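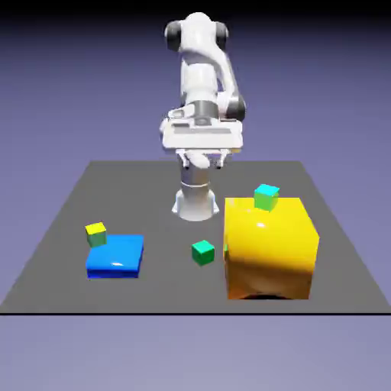
Section 4: Setting Up the Urkine for Your First Show

By now you should have the Urkine out of its box, the feet screwed on, and the power supply plugged into something you trust. If you skipped Section 3 (we know, the drummer is already warming up), please go back and at least read the part about the power supply, and then come find us again. The rest of this section walks you through getting a small club show up and running, from the first cable to the first song. Give yourself a good 15 minutes the first time. After a few nights you'll do it while holding a conversation and a slice of pizza.

What you'll need

The Urkine mixer and its own power supply
Two powered speakers and the cables to reach them
A vocal mic for each singer
At least one monitor wedge
A roll of cloth tape (not duct tape, which leaves goo on every cable you love)

4.1 Connecting the speakers

1. Make sure the mixer and both speakers are switched off.
2. Turn the MAIN knob all the way down to the left.
3. Run a cable from MAIN OUT L to the left speaker, and another from MAIN OUT R to the right one. Left and right are as seen from the crowd. If you are mixing from the side of the stage, this will feel backward, and you will second-guess yourself, and that's fine.
4. Run a cable from MON 1 to your first wedge. A second wedge goes on MON 2, and each one gets its own mix.
5. Switch on the mixer first, wait for the steady green light, and then switch on the speakers.

CAUTION: At the end of the night, go in the opposite order. Speakers off first, mixer last. Turning the mixer off with the speakers live sends a loud thump through the whole room, and it can hurt both the speakers and the ears of whoever is rolling cable in front of them.

4.2 Plugging in the band

1. Plug vocal mics into channels 1 through 4. These have the better preamps, and singers deserve them.
2. Plug the bass direct box into channel 5 and any keyboards into 6 and 7.
3. Guitar amps usually don't need a mic in a room that holds fewer than 200 people. If you do want one, use channel 8 and keep it low in the mix.
4. Label every channel with a strip of tape and a marker. Write the person's instrument, and write it big enough to read in the dark.

NOTE: If one of your mics needs phantom power, press the 48V button only after the mic is plugged in and the channel is muted. The light beside the button takes a couple of seconds to come on. It hasn't failed, it's just slow, and we've left it that way on purpose so the voltage comes up gently.

4.3 Setting levels

Do this with the band playing the loudest song in the set. Everybody plays politely at sound check and then goes wild at nine o'clock, so ask for the big one, with the screaming!

1. Set all faders to the bottom and MAIN to the halfway mark.
2. Have the lead singer sing into channel 1 at full strength. Bring the GAIN up until the yellow light flickers on the loud words.
3. If the red light comes on at all, back off a little.
4. Raise the fader until the voice sits where you want it in the room.
5. Repeat for the other channels, one at a time, and then ask the whole band to play together.
6. Walk to the back of the room and listen. Walk to the bar too, where half the crowd is going to be.

4.4 If something squeals

Feedback happens to all of us. Pull down the monitor sends first, starting with the loudest vocal, and the squeal will usually stop right there. If it comes back, turn the sweep knob on that channel to 3000 Hz, cut it a touch, and work slowly in either direction until things calm down. Ask the singer (nicely) not to cup the mic or point it at the wedge.

4.5 Saving the room

Once you're happy, hold STORE for two seconds and choose an empty slot. The Urkine keeps your monitor sends, sweep settings, and mutes, but it can't save GAIN or fader positions, so jot those on the blank sheet at the back of this manual. Touring bands who own the Tarklow stage box can save its settings in the same slot. See Section 6 for that.

NOTE: If the display shows code 2608 while storing, the slot is locked. Hold STORE and MUTE together until the code clears, pick the slot again, and carry on with your night.

Go on to Section 5 for recording the show to a memory card.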